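Open Day at the Dredlow Door Works

The Dredlow works opens to the public once a year, on a Saturday in April. I went this time because we are replacing nine interior doors in an old house and I wanted to see how they are made before ordering. Admission was free. Parking was in the field across the road and cost 2 dollars, cash only.

The gates opened at 9:30 and tours left every half hour from the front office. Each group was given ear plugs and safety glasses. I was on the 10:00 tour, led by Aaliyah McKinnon, who has worked in the finishing shop for eleven years and now runs the sample room.

We began in the timber store. The boards are stacked on spacers and stay there until the moisture reading is low enough for the kiln. Most of the stock is poplar and red oak, with a smaller stack of walnut at the back for special orders. The building is unheated and we did not stay long. A man in our group asked about reclaimed lumber. They will work with it if the customer brings it in, but it has to be scanned for nails first and there is an extra charge.

The machine hall is the largest part of the site. Rails and stiles are cut at one end and move down the hall on carts to the moulders, then to the press. On a normal weekday the press line turns out 298 doors. On the open day they ran it slowly and stopped between cycles for questions. The glue stays in the press for a few minutes and then each door is stood on edge in a rack until the next day. I had expected solid wood all the way through, but most of the interior range has an engineered core with a thick veneer. McKinnon said this is why they get so few complaints about warping. The solid doors are still made, on a separate bench, and take nearly 60 days from order.

Frames are built in the next building. This was the part I found most useful. The jambs are made to the wall thickness you give them, and they want that measurement at three heights on each side. Our walls are plaster and far from even, so I will be going round with a tape again. They also showed us how to check an opening for square by measuring both diagonals. If the two differ by more than a quarter inch, they recommend correcting the opening before the frame goes in.

The sample room had the finishes and a row of screens showing doors in different rooms. Dark doors were getting the most attention. I had been set on white, but a dark one against a gray wall looked better than I expected, and my wife has since come round to the same idea.

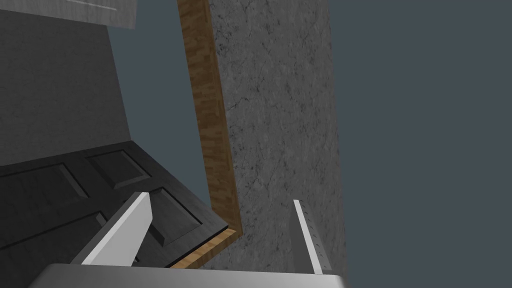
Dark door, textured gray wall (computer rendering).

Hardware comes from two suppliers. The Kistico hinges are the standard choice and are included in the price. The Wernorico ones have a concealed adjustment and add a fair amount per door. I tried both on the demonstration frames. The concealed type is easier to set, although once a door is hung I doubt I would touch it again. Handles are sold separately, and the selection on display was small.

For prices, the plainest engineered door with a primed finish was listed at 457 dollars with its frame. Delivery is extra. There was a ten percent discount for orders placed on the day, but you needed your measurements with you and I had only brought rough ones. Anyone planning to go next year should measure beforehand.

Lunch was served from a trailer beside the loading dock. The line was long at noon and much shorter by 1:00. I had a pulled pork sandwich and coffee, both fine. There were picnic tables in the sun and a few more under the dock roof. The children's workshop was in a tent next to the office, where they could put together a small birdhouse from offcuts.

In the afternoon I went back for the hanging demonstration. A fitter named Ross hung a door from start to finish in twenty-five minutes, including cutting the hinge recesses with a router and jig. He answered questions as he worked. His advice was to fix the hinge side plumb first and leave the latch side loose until the door is in. He also said to seal the top and bottom edges before hanging – most people skip the bottom one.

I left at 3:00 with a catalog, a paint card and a small corner sample in oak. The sample room is open by appointment the rest of the year, and we plan to go back in a few weeks with the correct measurements.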